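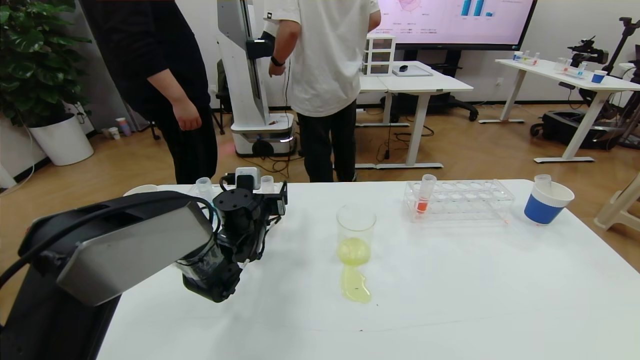

Budget season again, and I finally have a number I can say out loud without wincing. Our little lab gets to spend on automation this year! So I've spent my evenings comparing quotes for bench arms, mostly Vimlow and Skutovach, with one wild card from Zamness that I still can't quite figure out.

The arm itself is the easy part. What got me last time was everything around it – spare finger pads, cables, a decent spill tray, a table that doesn't wobble. The Skutovach quote looked great until I found shipping on page 9 (why do they hide it there?), and the Vimlow one leaves out the gripper completely. A gripper!

My rule now is to price 2 sets of anything that touches liquid. Racks, beakers, tubes, fingertips, all of it. I also put in $796 for cleanup supplies and covers, and a box of 100 cheap plastic cups for practice pours, so the good glassware can stay in the cabinet for a while.

Orders have to be in by January. I'm leaning Vimlow, but I want one more call with them about the service plan first – and a gripper price in writing.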